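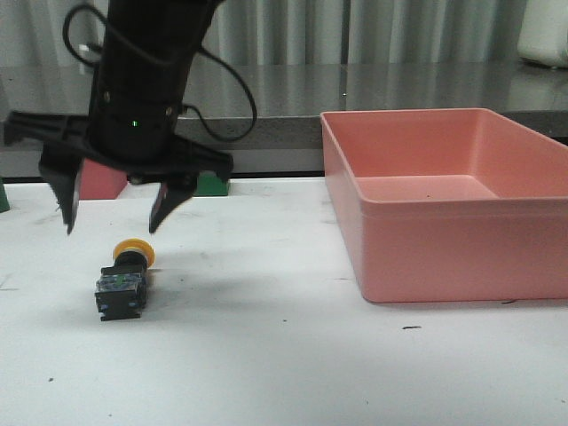 布拉特罗合唱团(Bratero)曲谱组

主题:Re: 五月演出的曲谱和拼音标注

各位团友好:

我先回答昨天晚上邮件里的问题。中文不是我的母语,如果有写得不清楚的地方,请直接告诉我,我会重新解释。

> 曲谱组你们好,
> 新版的第二首和我手里的旧版不一样,第85小节的女低音少了一个延长记号。另外,拼音是按照说话的声调标的,可是唱的时候听不出声调,还需要标吗?
> 还有,复印的费用怎么交?
> 女低音声部

关于延长记号:您说得对,是我抄漏了。旧版是手写的,那个记号写得很靠近上面一行,我当时以为它属于女高音。我已经和Seltano出版的总谱对照过,四个声部都应该有延长记号。请大家先用铅笔补上,不需要重新打印整份。指挥的意思是,这里停的时间要看他的手,不要自己数拍子。

关于拼音:我个人希望保留声调。我学中文的时候,老师常常说,先把词念对,再把它唱出来。唱歌的时候声调确实由旋律决定,但是我们排练以前要一起朗读歌词,没有声调符号,像我这样的外国团员就会念错。比如“远”和“圆”,我念错过很多次。会中文的团友如果觉得符号太多,看起来很乱,我可以另外做一份没有拼音的谱子,请回信告诉我您要哪一种。

关于轻声和儿化:第三首里的“花儿”,曲谱上是两个音,所以请唱成两个字,不要卷舌。这一点上次排练的时候有不同的意见,指挥已经决定了。

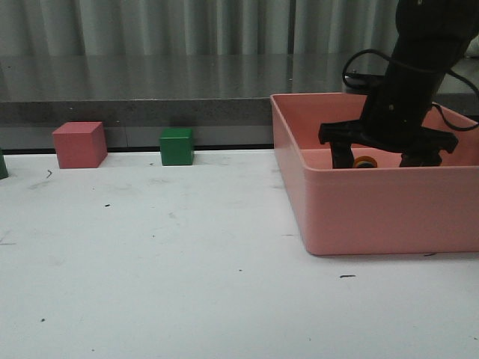
文:曲谱组 抄谱员

关于费用:这次复印和装订一共是2,217元,由团费支付,大家不需要另外交钱。如果您已经把钱放在信封里交给了声部长,请向声部长要回来。

再说一下排练的安排。从下个星期起,我们改在Tellallow小礼堂练习,晚上七点半开始,请提前十分钟到,因为要先搬椅子。礼堂的钢琴比原来的低一点,调音师五月才能来,在那以前我们用电子琴给音。男低音请坐在靠窗的一边,女低音坐在他们前面。

旧的曲谱夹请不要扔掉。Kombo青年合唱团想借三本,给他们的新团员用。如果您的夹子里还有去年的谱子,请先取出来,按照曲目放进柜子的上层。我看到有的谱子上写了很好的呼吸记号,扔掉很可惜,我想把这些记号抄到新版里。

最后还有一个请求:回复这个邮件列表的时候,请只保留您要回答的那几句话。上一次的讨论很长,我读到最后,已经找不到最初的问题了。

没有拼音的谱子,请在下次排练以前告诉我。谢谢大家的耐心。

此致
敬礼

曲谱组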